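Do hydrangeas really need all this fuss?

Every September the advice comes round again. Alum on the stems, boiling water for 15 seconds, a penny in the vase, sugar, vodka. I have tried most of it and I remain unconvinced. Belmiro Moreira, who sells me flowers, swears by the alum. He also sells the alum.

My bigger doubt is about the vases. I paid $124 for a pair at Cordeiro because the card said the ribs "hold the stems in a natural fall." They are pretty, I'll give them that. But my stems lean wherever they like, same as they did in the old pickle jar. 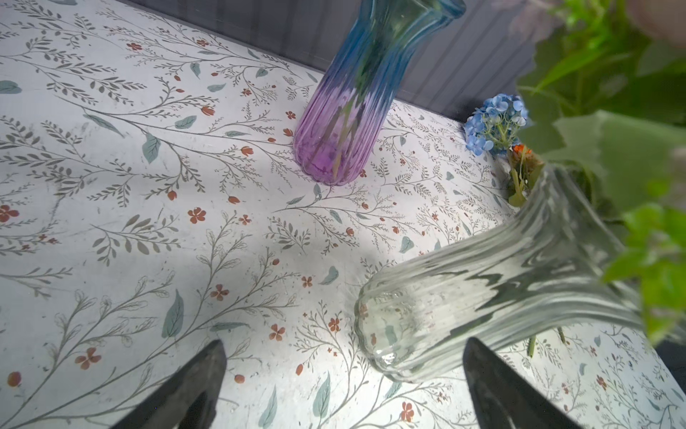 The blue and purple one upright, a clear ribbed one on its side, and a bit of pale blue hydrangea by the wall.

So for the next bunch I'm doing 2 things only – a fresh cut and plain cold water, changed every morning. If the heads droop before day five, Belmiro can have his say. I doubt they will.

As for the vases, the flared rims do make them easy to rinse. I'm not sure that's worth the money, and the pickle jar is still under the sink.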